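# Erton desk top in taupe, and the small Enard drawer box

December 1, 2021

I have used this table top for ten months and I think I can now write something useful. When I was looking for a desk I found many reviews written on the first day, and they did not help me very much. A table top looks good on the first day.

I bought the Erton top in the colour the shop calls taupe. It is a brown with some grey in it. In the catalogue it looked more grey, at my home it looks more brown, especially in the evening under a yellow lamp. If the colour is important for you, please ask for the small sample before ordering. The shop Sarmiento sends it free of charge, but I learned this only afterwards from my neighbour Cayetano Aguirre, who has the same top in white.

The delivery was correct. The top came in one box with thick cardboard on the corners, and the legs came in a second box three days later. It is heavy. I could not turn it over alone and I waited for my sister to come. The holes for the legs are already drilled, and 12 screws were in the bag, with no spare ones. I would prefer to have one or two spare.

The surface is what I like most. It is smooth but it does not shine, so the lamp gives no hard reflection in my eyes when I read. My previous desk was glossy black and I had a headache from it every winter. A pen runs well on one sheet of paper without anything underneath. A glass leaves a ring if you forget it, but so far each ring went away with a damp cloth. I use no special product.

Dust is a different matter. On a plain surface like this one every small speck can be seen, and I wipe it more often than I wiped the old one. 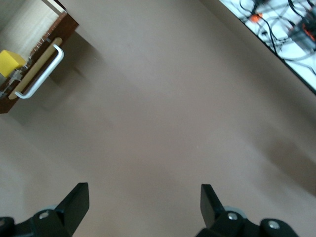

*The taupe top, with the dark brown drawer unit in the corner.*

The drawer unit I bought separately, from Enard. It stands on the desk and I keep stamps, batteries and my chargers in it. The wood is dark with a red tone, and the rim at the top is lighter. I was afraid that it would look too old-fashioned beside the plain top, but the two browns are quite friendly with each other.

About the handle I am less sure. It is white metal in a U shape, and it is fixed over a tan strip with rounded ends. My friend Tomoyo Maruyama finds it charming. I would have chosen something darker. The handle is comfortable for the fingers, I must say, and it did not become loose in all this time. The drawer itself goes a little hard in January, when the heating is on and the air is dry, or maybe I put too many things inside.

One more point about the drawer unit: put felt under it. I did not do this in the first weeks, and when I moved it I found a thin scratch in the top, as long as my thumb. It cannot be seen from the chair, but I know where it is. I wrote to Erton and they answered politely that scratches are not in the guarantee.

For the price (I paid 300 with the legs, and the drawer unit was extra) I am content. I looked also at the Fulari top, which was cheaper, but the edge felt sharp under my arms in the shop.

I give four stars of five. The missing star is for the spare screws and for the colour in the catalogue. I am still looking for a lamp with a clamp that does not press a mark into the edge, so if somebody has this top and a good lamp, please write the name of it in the comments.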